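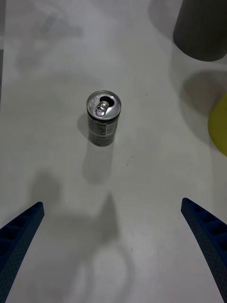

Opened drinks can on the bench, gripper fingers apart.

House rules for handling drinks cans with two arms on one table?

Rehema Muli
May 1, 2018

I look after a bench at Plostdale where two small arms work across the same white table, one from each side. We are starting on everyday items – paper cups and small drinks cans – and I have been asked to write a page of rules before other staff are allowed to run it. One arm has soft blue fingers of the ribbed kind, the other has black pointed ones.

The general risk assessment for the room is done and signed off. It deals with guarding, stop buttons and who may hold a key, and it has nothing on what goes on the table. What I am unsure of:

Should opened cans be allowed at all? The machining group at Faltetti say sealed or nothing. Our people prefer opened ones as they are light.

Do both arms need to be stopped before anyone reaches in to put a can back upright, or only the one that is moving?

Is there any accepted wording about cables on the moving part of the arm? Ours has a camera near the wrist with leads running back from it.

I don't want a 26 page document. One side of paper that people will read would be better.

Nest Price

I wrote a similar sheet for the Grekirholm bench, so this is what we do and you can take what you like.

Opened cans are fine here, with conditions. Empty it, rinse it, leave it upside down to drain and dry it before it goes anywhere near the table. A full can is heavier, and if it is dropped or crushed you have liquid next to electrical equipment. If somebody needs a weighted can we put dry sand in and tape over the opening. Check the opening and the rim for sharp edges with a gloved finger. Any can that has been dented gets thrown out, even if the dent is small, as thin aluminium can split along a crease and the split edge will cut both skin and soft fingers.

Leave the tab flat unless the task is about the tab. A tab standing up catches on things.
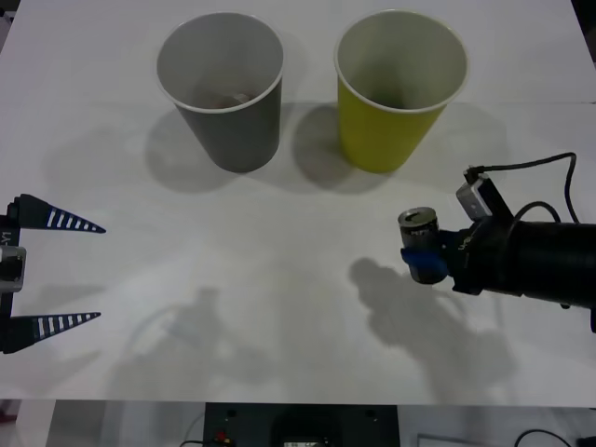
On reaching in, stop both. It doesn't matter which one was moving. With arms coming from opposite sides your sleeve is always within reach of the one you are not looking at, and people forget that a program may be waiting on the other arm and start up when the can is put back. Our wording is: "Both arms stopped and the person reaching in holds the enabling device." We have not had an argument about it.

I would also put in a handover rule. Only one arm may enter the middle of the table at a time unless the task has been run first at low speed by someone on the approved list. Ours has nine names on it.

Cables: allow enough slack for the full travel of the joint and no more, tie them to the arm at fixed points, and drive every joint slowly to its limits after any change while watching the loop. I don't know of a standard sentence you can copy. The robot's own manual normally has a section on dressing cables and your sheet should simply point to it.

bugti58

Just use sealed ones, much simpler. Or print a plastic one the same size.

Rehema Muli

Thanks both. Sealed won't do for us, the weight is wrong for what we are trying to learn about grip.

Nest, do you set a limit on how hard the fingers close?

Nest Price

Yes, but as a method instead of a number. A number gets copied from one gripper to the next and means nothing on the second one.
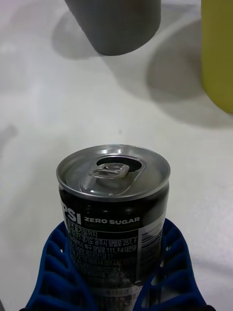

Start with the lowest setting and close on the can while it is standing on the table. Raise the setting one step at a time until it can be lifted without slipping, then write that value on the task card with the type of can and the type of finger. If the wall of the can goes in visibly, go back a step. Grip on the straight part of the side, clear of the rim, which is stiffer and gives a misleading result.

Change the fingers, do it again. The pointed ones and the soft ones should have separate cards. We also repeat the check every November whether or not anything has changed, mainly because soft fingers wear and the wear is hard to see.

Two more things for your sheet. Keep items you are not using at the back of the table, standing up, and note where they stand on the card. An arm that has been taught with a clear path will not know that somebody has moved a cup into it. And decide who signs the cards. Ours need one signature, from whoever did the slow run, and the card is kept in a sleeve at the bench.

The whole thing comes to 3 short sections for us: what may go on the table, when you may reach in, and what you check before running. It fits on one side if you leave out the definitions.

Rehema Muli

That will do nicely. I'll leave the sand out for now and put the rest to our safety lead.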